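From: A-yeong Kwak
To: Bramville Kitchen and Housewares Repair list
Subject: Re: [repair] Moisture and finish questions before the May swap

On the Virkgate thread, a list member wrote:

> I have a softwood board that has gone slightly out of flat, and an old
> aluminum pot with a dull interior. Two questions. Should the board be
> oiled before or after flattening? And is the grey colour inside the pot
> something I need to scrub off before I cook tomatoes in it?
> I have read both answers to both questions.

Replying inline got unwieldy, so the answers are grouped by material.

1. Softwood boards

Flatten first, oil second. Oil clogs abrasive paper and you will sand most of it off anyway. Before flattening, leave the board on edge with air on both faces until two weighings, taken a few days apart, agree. If it is still losing weight it is still moving, and any flattening done now will have to be repeated.

Look at the grain before picking up a plane. Flat-sawn stock tends to cup away from the heart side, and arched figure on the face is the usual sign of it.

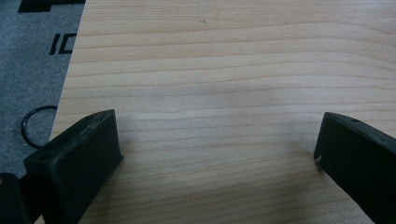 2. Abrasives and oil

Start at 120 grit and finish at 220. Going to 1,000 on pine is wasted effort, as the earlywood compresses and rises again the first time it gets wet. Raise the grain once with a damp cloth, let it dry, and knock it back by hand.

Food-grade mineral oil is fine. Apply to both faces and the end grain - the ends take up far more than the faces do. Wipe off the excess after 20 minutes. Spread the used rags flat outdoors if you have chosen a drying oil such as linseed or tung, as they can self-heat in a pile.

3. Uncoated aluminum

A matte grey interior is normal for bare aluminum. The metal forms a thin oxide film in air, and hot water with dissolved minerals will darken it further. It does not need to come off. Scrubbing to bright metal only restarts the process. 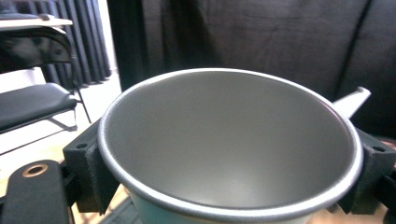
4. Acidic foods

Tomatoes, rhubarb and vinegar will strip the film and can leave a metallic taste. A short simmer is tolerable. Storage overnight is not, and pitting usually starts that way. Use stainless or sound enamel for anything left standing.

Keep bare aluminum out of the dishwasher. The detergent is strongly alkaline and attacks the metal faster than tomatoes will.

5. Loose handles

Han asked separately about rivets. The notes I posted under the Sumska heading still apply: support the rivet head on something solid inside the pot and peen from the outside, a little at a time. If the hole has gone oval, replace the rivet with the next size up.

Corrections to the list please, so they end up in the archive.

A-yeong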